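**Skeltodia** is a student robotics project run by the Pridico engineering club. It began in November as a challenge to sort colored blocks with two robot arms, and is often described in club materials as "autonomous," a label that its own records support only in part.

The project's best-known figure is a run of 48 blocks sorted without a mistake. The club log lists more than 2,078 attempts in all but does not say how many were guided by hand, and the run has not been repeated before outside judges.

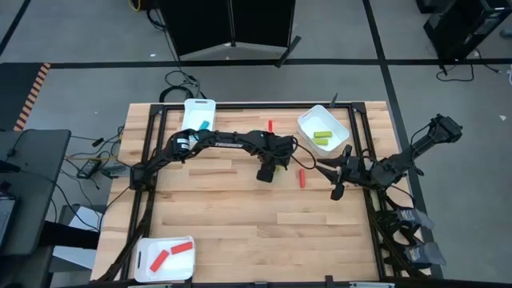 Scoring follows the Hrubý rules, which give one point for each block placed in the correct bin and take away 3 for each wrong one. Critics have noted that the rules say little about how hard the starting layout should be. With teal, lime-green and red blocks each in a separate white bin, and other blocks still out on the wood, color alone may be enough to guide the sorting. The rules do not test shape or weight.

A rival team, Stistosico, asked for a 10-minute trial with mixed shapes. As of 12/17/20, Skeltodia had not published a result under those conditions.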